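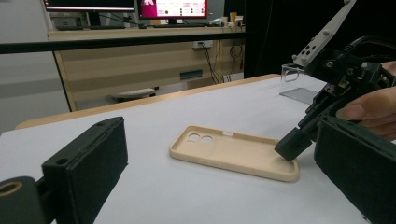
Filed under: Around the House > Small Stuff > Phones & Chargers

Cleaning and Looking After a Phone Case

Last updated 2018-01-27

A phone case picks up everything your hands do. Light colors show it first, along the rim and around the camera openings, but a black case is carrying the same grime. Ten minutes at the sink will take care of most of it.

Taking the case off

Start at a corner, and pick one away from the buttons. Push the rim outward with your thumb and press on the back of the phone through the camera opening only if the opening is wide enough that you won't touch the lens. Once one corner is free, work along the short side to the next. Soft cases peel off. Hard ones have to be flexed a little at a time, and if you pull up in the middle of a long side you can crack them there.

If the case won't budge, grit may have packed in along the edge. Run a wooden toothpick between the case and the phone all the way around, then try again. Don't use a knife or a screwdriver.

Washing soft cases (silicone and the rubbery kind)

Mix a few drops of dish soap in a bowl of warm water. Put the case in, leave it for a few minutes, and scrub it with an old toothbrush. Do the inside as well as the outside. The inside corners hold lint and sand, and that sand is what scratches the back of a phone.

For the small openings, use a cotton swab dipped in the same water. Turn it as you go so you aren't pushing the dirt back in.

Rinse well. Soap left on silicone dries to a tacky film that pulls in dust, and people then think the case is wearing out when all it needs is another rinse.

Washing hard plastic cases

Same soap and water, softer brush. Skip the toothbrush on anything glossy and use a microfiber cloth. Printed designs can lift if they soak, so wipe those with a damp cloth and leave the bowl out of it.

Leather and fabric

Wipe leather with a barely damp cloth, dry it right away, and put on a little leather conditioner once or twice a year. Fabric cases can be spot cleaned with soapy water on a cloth. Test the inside edge first for color running.

Stains

– Ink: rubbing alcohol on a cotton swab, dabbed and not rubbed. Try it somewhere hidden first. Old ink may not come out.
– Blue from jeans: baking soda and water mixed to a paste, left on for 15 minutes, then rinsed. You may need to do it twice.
– Makeup and sunscreen: dish soap straight on the spot, before you wet the case.
– Sticker glue: cooking oil on a paper towel, then soap to get the oil off.

Yellowing on a clear case is a different matter. The plastic itself has changed color, and scrubbing won't bring it back. Paste may lift surface dirt so it looks a bit better, but I have never had one come up like new.

Do not use bleach, window cleaner or nail polish remover on any of these. Keep cases out of the dishwasher too. I put a hard one through in June and it came out with a bow in the long side, and it has not fit since.

Drying

Stand the case on its edge on a towel, or lay it open side down with one end propped up so air can get in. Leave it 8 hours if you can, or overnight. Water sits in the button covers longer than you would expect – press each one with a dry cloth behind it before you put the phone back. Don't use a hair dryer on the hot setting.

While the case is drying, wipe down the phone with a dry microfiber cloth, including the sides the case normally covers.

How often

Once a week for a quick wipe, once a month for a proper wash. More if you keep the phone on the kitchen counter while you cook or take it to the beach.

Storing spare cases

Keep them flat in a drawer, open side up, with nothing heavy on top. Soft cases that are folded or squashed for months will hold that shape. Don't store a dark soft case against a light one, as the color can move from one to the other. Oi-ling Wei wrote in to say she slips a sheet of baking paper between hers, and I have started doing the same.

A sunny windowsill is a bad place for any of them.

When to throw it out

Replace the case if a corner has split, if the rim no longer stands higher than the screen, or if the phone slides out when you tip it. Loose corners can sometimes be taped for a few days, but the tape picks up dirt and leaves glue on the phone.

Questions or a tip to share? Contact Pak-hei Ko | © 2018 Teltdale Home Notes | Back to top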